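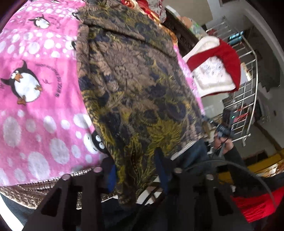
Several parents at the Ashby meeting said they would believe in the reading program when their own kids' scores moved, and they asked that this be passed along to whoever is paying for it. We are passing it along. It seemed a fair remark to us, and we have tried to write this report with it in mind.

Progress report to the Workton Schools Fund
Early Reading Grant, second period
3/16/22

Where the money has gone

Most of this period's spending went to tutor hours at Ashby and Prenier elementary schools. The remainder paid for the Itesa reading software and take-home books. We are under budget on training, and we would like to say that was good management. In fact two of the planned sessions were never held. The substitute pool in the district is thin and the principals would not release teachers for a full day – we can't blame them.

Tutoring

We promised 15 trained tutors across the two buildings. We have eight. Four more started in October and left before winter break, most of them for jobs with steadier hours. The pay rate in the original proposal was too low and we said so at the time. At Ashby the tutors see each child twice a week, as planned. At Prenier it is closer to once, and in some weeks the sessions were lost to testing, assemblies or a room being taken for something else.

Teachers at both schools say the children like going. We are glad to hear it, but liking the session is not what the grant set out to measure.

Software

Itesa sends us a monthly summary showing strong growth for nearly every child. We would be careful with it. The growth is measured by the program's own quizzes, and a child who repeats a quiz has only the best score counted. When we set the summary beside the district's winter reading check, the two did not agree very well. Second graders at Ashby did a little better than last year on the district check. Prenier's were flat. We don't know yet how much of the Ashby gain comes from tutoring and how much from smaller classes, which began there the same fall.

We asked Itesa for the question-level results and were told the request is being reviewed. We have asked again.

Take-home books

Books went home with every child in the first and second grades. Families seem pleased with them. Whether they are being read is another matter, as fewer than half of the reading logs came back and a good number of those were filled in all at once, in one pen.

Changes we are asking for

Please let us move the unspent training money into tutor pay at Prenier. We would also like to hold off on renewing the software until the spring district check is in. If the renewal has to be signed before then, we would prefer a single school on a short term – Ashby, where the computers work.

The spring results will be in our next report, whichever way they go, with the two schools listed separately.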